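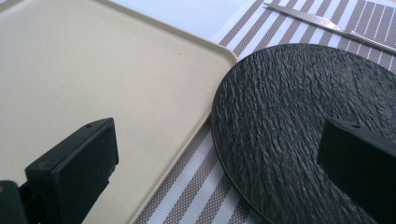 Setting the table, seen from the hand-held gripper: tray on the left, black plate and knife on the striped placemat.

Recording table-setting demos with a hand-held gripper

I've been collecting these for the Rivow project since September, and I get asked for my routine often enough that I'm writing it down. You'll need the gripper, a table, some dishes and more patience than you'd think!

1. Pick one task and say it out loud. Mine was "clear the plate onto the tray." If you can't say it in one short sentence, split it into two tasks and record them separately.

2. Lay things out, then mess them up a little. I shift the tray, turn the placemat and move the knife between takes. My first 43 demos had everything in the same spot, and the policy we trained on them was hopeless as soon as I nudged the plate (lesson learned).

3. Check your view before you hit record. Both fingertips should show, plus whatever you're about to grab. Dark fingers over a dark plate are hard to tell apart, so turn on another lamp if the edges get lost – I like the light coming from behind the table.

4. Open the gripper wide, pause, then move in. Go slower than you would with your bare hand. Grab, lift, set down, let go, back away. Don't help with your other hand, even when the plate starts to slip.

5. Keep the wobbly ones, toss the broken ones. If I miss a grab and recover, it stays in. If I drop something or somebody walks through, it goes.

I do four takes, change the layout, and do four more. Paweena Pongsiri, who trains the models on our side, wanted at least 47 good takes per task before she'd even start a run, and I've stuck with that number.

Name your files as you go. I put the task first, then the layout, then the take, and I copy everything over before lunch. Next up is the same routine with cups, where the handles make step 4 a lot more annoying.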